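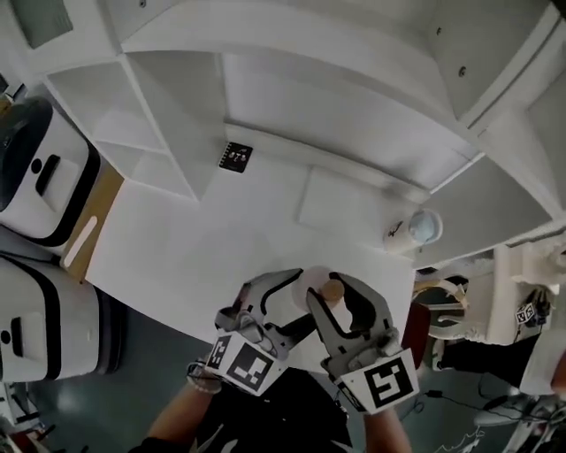 手持ちグリッパーでの教示、薄くて丸い物がうまくいきません

投稿者:shiromaru_88
はじめて質問いたします。日本語は母語ではありませんので、おかしい表現がありましたら申し訳ありません。

職場でロボットに作業を教える担当になりました。腕を遠隔で動かす方法ではなく、人が両手にグリッパーを一つずつ持って、机の上で作業をやって見せる方法です。グリッパーには白黒のマーカーが付いていて、その動きを記録しています。

いまの課題は、コルクのような色の小さい丸い物と、半透明の薄い円盤を、両手の指先で合わせることです。丸い物は右の指で抱えるように持てば安定します。難しいのは円盤のほうです。指のパッドの縁に少しかかるだけで、すぐ傾きます。先週は18回やって、使える記録は8回だけでした。

皆様は、薄い物をどのように持って教えていますか。

返信1:kaki_no_tane
グリッパーの手持ち教示は私もやっています。薄い物は、つかむ前に机の端へ滑らせて、少しはみ出させてからはさむと楽です。ただ、机の端まで移動する動作も一緒に学習されますので、本番の机が広い場合は困るかもしれません。

返信2:nagagutsu
私は反対の意見です。このような課題は遠隔操作でやるべきだと思います。手持ちだと、人間は無意識に手首をとても自由に使います。その動きを実際の腕がまねしようとすると、関節の限界に当たります。弊社ではTrinardの腕で確認しましたが、手持ちの記録のうち、そのまま再生できない物がかなりありました。

返信3:shiromaru_88
お二人とも、ありがとうございます。
机の端を使う方法は明日試してみます。
関節の限界については、正直に申しますと、まだ考えていませんでした。私の場合、右手首を内側に曲げる癖があります。これは問題になりますでしょうか。

返信4:nagagutsu
なると思います。一度、記録した軌道を腕の可動範囲に当ててみてください。

返信5:mado_giwa
遠隔操作がいつも良いとは言えないと思います。Clenardのリーダーアームを三か月使いましたが、指先の感触がないので、薄い物は押しつぶすか落とすかのどちらかでした。手持ちなら、物が滑り始めるのが指に伝わります。手首の癖は練習で直せますが、感触がないことは練習で直りません。

返信6:nagagutsu
感触については認めます。しかし、その感触はロボットのほうには記録されていませんよね。人間だけが感じて修正した動きを見せても、ロボットにはなぜ修正したのかが分からないのではないでしょうか。

返信7:mado_giwa
修正の前に、カメラから見て円盤が傾いていれば、学習の材料はあります。問題は、指やマーカーのブロックで円盤が隠れる時です。頭の位置から見下ろすカメラなら、両方の指先の間が開いて見える角度を保つことが大事だと思います。

返信8:kaki_no_tane
横から失礼します。マーカーの向きも気をつけてください。私は手首を回しすぎて、マーカーの面がカメラから見えなくなり、位置が飛んだことがあります。Rengifoの手順書には、回転はゆっくり、と書いてありました。私の場合はゆっくりでも飛びましたので、回す角度を小さくしました。

返信9:shiromaru_88
木曜日に試した結果をご報告いたします。

机の端を使う方法は、円盤はとても持ちやすくなりました。しかし、丸い物を持っている右手が遠くなり、合わせるまでの移動が長くなりました。結局、次のように変えました。
・先に右手で丸い物を持って、机の中央で止めます。
・円盤は左の指で、縁ではなくもう少し深いところをはさみます。
・合わせる直前に2秒止まります。

可動範囲の確認もしました。手首の曲げが大きい記録が3本ありましたので、それは外しました。

一つ分からないことがあります。直前に止まる時間は、学習に悪い影響がありますか。同僚は「ロボットも止まったままになる」と言っています。

返信10:nagagutsu
同僚の方の言うとおりになる可能性はあります。私なら止まらずに、速度だけ落とします。

返信11:mado_giwa
私は止まる派ですが、2秒は長いと思います。動かない区間を後の処理で削る方法もあります。Miketenの変換ツールを使っているなら、静止区間の設定がありますので見てみてください。

返信12:shiromaru_88
Miketenを使っています。設定を見つけましたが、初期値がオフになっていました。オンにした物とオフの物で、両方学習させてみます。六月中に結果が出ましたら、また書きます。

関連するトピック
・マーカーが照明の反射で読めない時の対策
・両手教示で左右の時刻がずれる
・指パッドの交換時期について
・遠隔操作の遅延、どこまで許せますか
・失敗した記録は捨てますか、残しますか

お問い合わせ | 利用規約 | © 教示作業者の掲示板 | ページの先頭へ戻る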